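Rustlow Homeowners Board > Heating, Cooling & Insulation > Radiant barrier paint, anyone had real results?

marlow_attic
Posted 7:42 pm
We had a salesman from Jestdale Coatings out on Sunday. He wants $2,795 to spray the underside of our roof deck with a "ceramic radiant barrier" and says it will take 30 percent off the summer bill. House is a 58-year-old ranch with a vented attic and maybe six inches of old blown-in stuff that has gone flat. I have my doubts, but my husband is ready to sign. Has anyone in town had this done, and do you have bills from before and after?

tinknocker
Posted 8:05 pm
Save your money. Thirty percent of what? Cooling is only part of your electric bill, and the roof is only part of your cooling. Ask him to put that number in the contract and watch how fast it becomes "up to."

DebOnHillcrest
Posted 8:11 pm
I'll disagree a little. We had foil stapled to the rafters at our last place and the attic was a lot easier to be in during July. My bill did go down. I don't have the numbers anymore.

tinknocker
Posted 8:19 pm
Foil is a different product from paint, Deb. And did you change anything else that year?

DebOnHillcrest
Posted 8:24 pm
New AC.

tinknocker
Posted 8:25 pm
Well.

p_daneshvar
Posted 9:02 pm
I did energy audits for a living until a couple of years ago, so take this for what it's worth. Radiant barriers do something when you have ducts in a hot attic and not much insulation. With good insulation on the floor the effect gets small. Paint generally reflects less than foil, and it depends on how thick they spray it, which you can't check from the hatch.

marlow, where are your ducts? If they're in the crawl space I would cross this off the list tonight.
Parvaneh Daneshvar

marlow_attic
Posted 9:15 pm
Crawl space. He never asked. He did have a heat lamp in a box with a painted board and a plain board, and you hold your hand behind each one.

p_daneshvar
Posted 9:21 pm
The heat lamp box is older than I am. It shows that a shiny board blocks a lamp. Your ceiling has insulation between you and the board, and the box doesn't.

Halás
Posted 9:48 pm
You are all pretty hard on a product you haven't used. I paid for the Jestdale job in April two years back and I'm happy with it. Upstairs bedroom used to be miserable by dinner time and now it's fine. Not everything is a scam.

tinknocker
Posted 9:55 pm
Didn't call it a scam, I called it a bad deal. What did your bills do?

Halás
Posted 10:03 pm
Down about 6 percent the first summer. Second summer they went back up, but rates went up too.

tinknocker
Posted 10:07 pm
Look at kilowatt hours, leave the dollars out of it. And one mild summer will give you six percent for free.

rangate_ron
Posted 10:30 pm
Went through the same thing on Rangate Road. I turned the paint down and spent the money on air sealing and more cellulose. I rented the blower myself and did the top plates with canned foam first.
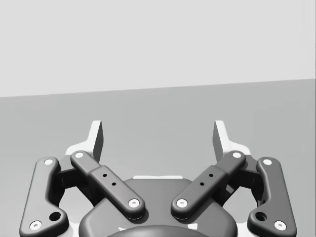
The sealing was the miserable part, two weekends on my belly with a headlamp. Cellulose went in fast after that. I can't swear to a percentage because we also had a kid move out, but the AC shuts off in the evening now and it didn't before. Whole job came in well under what Jestdale quoted me for paint.

Halás
Posted 10:41 pm
So you don't have numbers either.

rangate_ron
Posted 10:44 pm
No, and I'm not selling anything.

p_daneshvar
Posted 10:58 pm
marlow, before anybody sprays anything, get a blower door test. Mine used to run $200. Ask for the leakage number in writing and a list of where the air is going. Also check that your soffit vents aren't buried under the old insulation.

marlow_attic
Posted 11:10 pm
Thanks everyone. I asked the salesman by text whether the 30 percent could go in the contract. He says the offer is good until tomorrow noon and he can throw in a free attic fan.

tinknocker
Posted 11:12 pm
Do not let them put in the fan either. On a leaky ceiling it can pull your cooled air right up into the attic.

DebOnHillcrest
Posted 11:20 pm
We have an attic fan and like it.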